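Intro to Residential Interiors
Week 3 notes: Storage and the kitchen wall
Instructor: Loubna Badawi
September 18, 2019

Okay, so these are my notes from class, cleaned up a little. I talk fast and I know some of you were still writing about drawers when I'd moved on to corners. Bring them with you next week, we'll be marking them up!

Start with what people own. I say this every year and every year I get a beautiful floor plan with no place for the broom. Before you draw a single cabinet, make the list. Dishes, dry food, pans, cleaning stuff, the giant pot that comes out in December and lives on top of the fridge the rest of the year. My first paid job was a rental in Lenville, and I drew the whole kitchen before I asked the tenant what she cooked. She baked bread, a lot of it, and I'd given her one drawer for everything. I redrew it twice (for free, which stung).

Base cabinets. Drawers beat doors for anything you reach for daily. With a door you're on your knees moving three things to get at the fourth. Drawers cost more, so if the budget is tight, put them next to the stove first and live with doors elsewhere.

Corners. There is no perfect corner. Spinning shelves are fine, pull-outs are nicer and break sooner, and sometimes the best thing you can do is close the corner off and spend the money on the run beside it. The Cudeck plan in your packet does this. Look at page two and see how much better the long wall gets.

Upper cabinets. This is where we got into an argument, and I loved it. Some of you want uppers gone completely. I get it, a bare wall looks great. But go back to your list and tell me where the glasses live. What I like is a mix: solid doors for the ugly stuff, glass for things you don't mind seeing, and a bit of open shelf for what you grab all the time. Keep the open part small. It collects grease and dust faster than you'd think, and clients never believe me until they've lived with it.

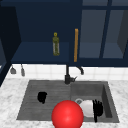 Fig. 1. Dark navy uppers with an open shelf and glass-fronted doors.

Dark colors came up too. Dark uppers can make a small room feel heavy, so check your daylight first and plan lights under the cabinets early, while the wiring is still cheap to move. I also like a handle that stands out from the door, but that's taste, so argue with me.

For next week: read the Soliman handout (the short one, skip the appendix) and draw one kitchen wall, front view, for the Memska apartment. The wall is 94 inches long. Your storage budget is 2000 dollars, and yes, hardware counts. Put your list of belongings on the same sheet as the drawing, because I'm going to read the list first.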